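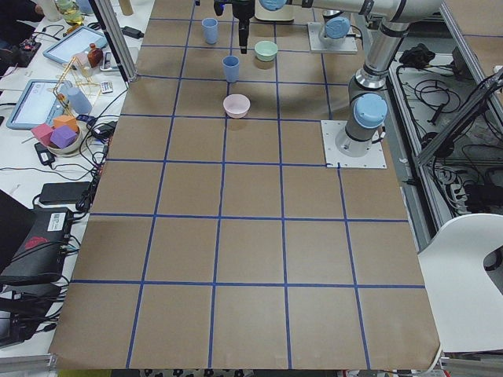
The two-arm table with its new paper down. Cups and bowls are at the far end.

Fresh paper for the two-arm table

If you've walked past the Follach bay lately and thought the table looked smarter than usual, you're right! The two-arm cell has had its first proper going-over since April, and I've been itching to write it up, because the unglamorous jobs on this machine are my favourite ones.

The biggest of them was the paper. The old sheet had done 1,656 runs by Siyabonga Radebe's log, and by the finish it had gone fuzzy along the tape lines, with a couple of shiny patches where bowls get slid about all day. So up it came, tape and all, and a new length of brown kraft went down. There are still a few wrinkles in it and the edge wants to curl (anyone who has wrapped a large birthday present will sympathise), but it's a lovely clean colour to work on.

Then the blue tape. Radosław Górecki measures every line from the arm bases and not from the table edge, as the edge was never quite square to begin with. He lays the long centre line first, rubs it flat with the back of a spoon, and works outwards from there. It took the two of them most of a morning and one argument about whether a line means the middle of the tape or its left side. It means the middle. Please write that inside the cover of your notebooks.

With the grid down, the base plates were next. Each arm stands on its own white plate, and the bolts get checked cold, before anything is powered up. One on the right-hand side took a touch more than a quarter turn, which is more than we'd like, so it now has a dab of paint marker across the head and we'll look at it again in 11 days.

Siyabonga has also been through the cables from the shoulder down. The braided one needs enough slack to get past the wrist cap at full stretch, but not so much that it drags over the cups. He moves the arm by hand through its worst corner, watches the loop, shifts the strap a little and does it again. It's slow and oddly soothing to watch, and I'd recommend it to anyone with a spare half hour and a cup of tea.

After all that comes the good bit – putting the crockery back on and bringing the grippers down low over the paper. We use the pastel cups and bowls for this because they're light, they're cheap, and everyone here knows their shapes by heart. The check is called Szewczyk 7 on the sheet, and it wants both grippers near the paper at once, with the bowls among them. 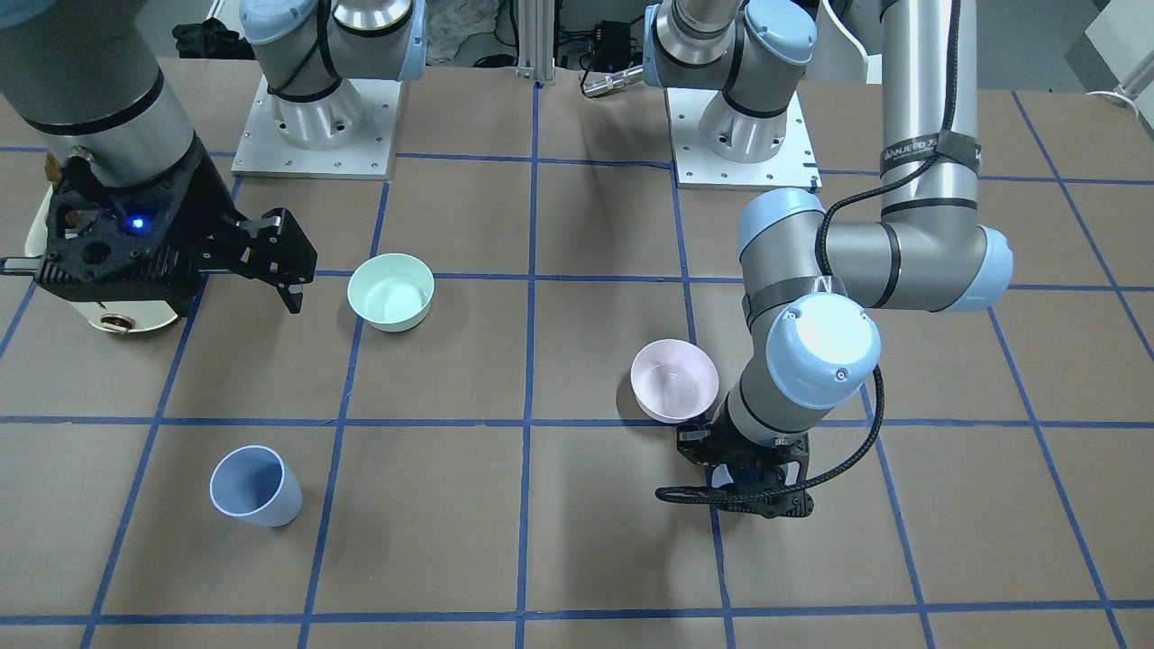

What's still to do

The finger pads on the skeletal gripper are due, and a set is on order from Kolico. Until they arrive, please keep to the bowls and cups and leave the heavier Stendorora parts in their box.

The bench beside the table could do with an hour of somebody's time as well, mostly the power leads. Labels are in drawer 613. If you'd like to learn the bolt check, Radosław is running through it again on Mon 26 October, straight after the morning meeting, and he's happy to have company.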